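Station 6 again, early shift. Place setting, version with the striped mat and the wire rack. Left tool takes the knife, right tool takes what remains. Started at 6:10, after the left cable had been rerouted along the side of the hand. It no longer pulls at the wrist when I turn the jaws down.

Month to date for the station, from the Fekete log: 1,257 episodes recorded, 1,084 accepted. The difference is mostly dropped cutlery and a smaller group marked "hesitation," a label that appeared last week without a written definition. I asked for one. Until it arrives I am treating any stop longer than two seconds as a hesitation and restarting the episode myself, which lowers my recorded count and presumably raises my acceptance rate. Whether Livutix pays more attention to the first number or the second is not in the handbook either.

The knife is still the slow item. With the blade down there is little tolerance in rotation, and the jaws give no feel for whether the handle is seated. I used to set tables for a living, at the Hakavus canteen in Astenness, and could lay cutlery without looking. With the tools I have to look at every piece. My hands know the job and the grippers do not let them do it, so for the first few weeks I was slower than people who had never worked a dining room. We are now level.

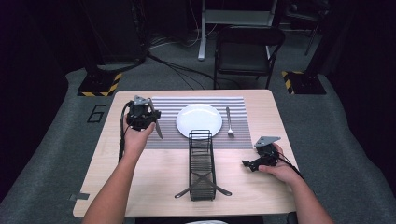
The rate sheet ought to be thrown out and rewritten per item, came the view from the other side of the break table, since a plate and a knife are paid the same and everyone knows by now which one costs the time. Also that the canteen people should get a share of whatever Hakavus saves, having taught the thing how to do their jobs. Nobody took up the second point. The first went on the whiteboard.

I agree on the rate sheet. Target is up to 60 episodes an hour, and that was set on the old task, with one plate and no cutlery. On the second point I have no settled opinion. Two of my former coworkers at the canteen have been moved from setup to what is called line supervision. As described to me, this means standing near the trial unit and correcting forks. Same hourly pay, fewer steps walked, more waiting. One likes it. The other has asked to go back to the dish room, where at least the work arrives at a steady pace.

What has changed for me is mainly the wear. Canteen work went to the knees and lower back. This goes to the thumbs and the outside of the forearm, worse on the left. I have started alternating which tool does the fine placement, where the task script allows it.

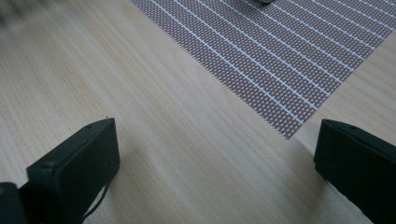
Alternating costs me a few episodes in the first hour and I get them back by the third. I have written it up as a suggestion, half a page, with the request that scripts state which hand is required and which is only customary.

Batch closed at 425 for this version of the script. Next one adds a spoon. Still no definition of hesitation. Ice on left forearm, ten minutes, then dinner. Set the table at home without thinking about it, fork on the wrong side.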